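The night the right arm wouldn't let go of its idea

I've been promising a post about the pastry table for ages, and I had a lovely one half written, all about how well it was going. Then the right arm tried to push its own gripper through the tabletop, so you're getting this one instead. I think it's the better story!

The job is simple to say out loud. Two arms, one tray of baked goods, one plate on a mat, and the arms have to serve whichever item they're told to. We call the setup Garcia (long story, mostly about a van) and it lives at our place in Ninwood.

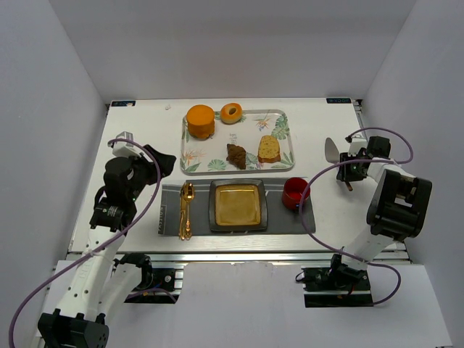
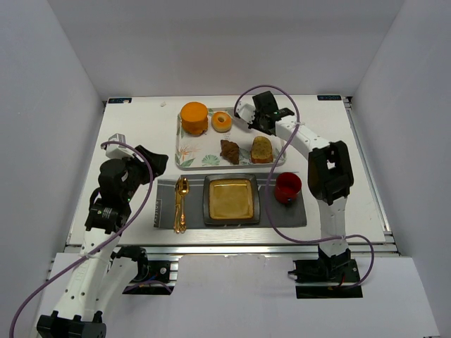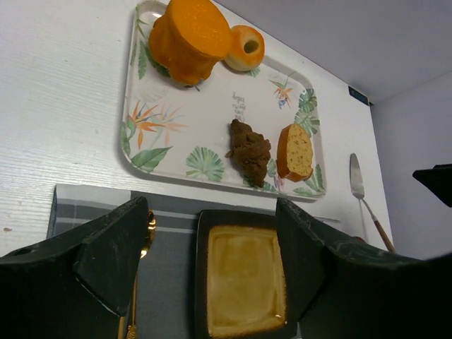 The croissant is everybody's favourite to watch and the doughnut is the one that causes arguments, but the fault had nothing to do with either. We were doing the bread slice. The right arm went down towards it, slowed as it should, and then simply kept going. There was no bang or jerk. It carried on downwards at the same gentle creep, past the point where it ought to have stopped, until the fingers met the tray and the motors began to hum. It's a horrible noise, that hum. If you've ever held a drill that has jammed in a wall you'll know the feeling in the stomach.

I hit the stop button. And then I learned the second thing of the evening, which I'll come to.

First, the creep. My own guess was that the table height had been set wrong, and I was so sure of it that I spent a good while measuring. The height was perfect. Then I blamed the model that drives the arms, on the grounds that it does strange things about once a day and I'm used to blaming it. So I pulled the log and lined up what the model had asked for against what the arm had done. The model had asked for a stop. It had asked several times, very clearly, and the arm hadn't heard a word of it.

That's the sort of thing that makes me sit up straight. An arm that gets bad orders is a training problem, and I can be patient with those. An arm that gets good orders and ignores them is a different animal.

The control software is Jomico, which we chose for being small enough to read in an afternoon, and I did finally read it in an afternoon, something I should have done at the start. Commands go down the line to each joint many times a second. If a joint misses its commands for 200 milliseconds, Jomico marks the link as lost and does something about it. The something is set in a config file. Ours was set to "continue". As in, keep doing the last thing you were told. The last thing the arm had been told was to move gently downwards, and it was being very loyal about it.

I can even tell you how it got like that. Months ago we had a noisy adapter that dropped messages all the time, and every drop froze the arm and spoiled the run. One of us changed the setting to get through a demo. (It was me. I found my own note next to the line, saying "put this back".) We replaced the adapter in September and I never put it back.

So that explained why a lost link turned into a creep, but it still didn't explain the lost link. I got the arm moving again with the tray taken away and a thick bit of foam in its place, and tried the same reach over and over. Five tries, no fault. I added the wrist turn it does before picking up the slice, and there it was on the second go! Turn the wrist one way and the link was solid. Turn it nearly all the way the other way and the messages thinned out and stopped.

After that it was an old-fashioned wiggle test, with the arm powered but not commanded and me leaning in with a plastic ruler, nudging one plug at a time and watching the message counter on the laptop. The plug at the wrist was the guilty one. One contact had backed out of its housing by less than the thickness of a fingernail. It looked completely fine from outside. You had to pull gently on the wire to feel it slide.

I have seldom been so happy to find something broken.

Now the stop button. When I pressed it, it cut the power to the motors, exactly as it's supposed to. These arms have no brakes, though, and with no power they sag. The fingers were already down on the tray so there wasn't far to fall, and the rest of the arm slumped over sideways after them. My other hand was on the table, closer than it should have been. It wasn't touched. I moved it well before the elbow came down, but I remember thinking quite calmly that it had been a silly place to leave a hand.

We'd all been told that the arms drop when the power goes. It's on the sheet by the door. I'd read the sheet and signed it, and I still reached across to save the tray, and I'd bet most people who work beside small arms have done the same. They look so light, and you stop thinking of them as things that fall.

Where we've got to now:

The contact has been replaced on both arms, and the wire has a clamp near the plug so the housing isn't taking the pull. The lost-link setting is "hold position", and Skosden (our start-up checker, a scruffy little script I'm very fond of) refuses to run if it finds anything else. There's a limit on how hard the arm can press downwards, which we'd turned off for a different reason that seemed good at the time. And there's a strip of yellow tape on the bench where your free hand goes.

Since the repair it has done 4 long sessions with no lost messages on either side. I'm still watching the counter more than I'm watching the pastries. The next thing I want to try is pulling the plug out on purpose in the middle of a reach, with the foam back in place, to see the hold setting do its job. I'll write that up as soon as I've done it, and I'll film the elbow this time.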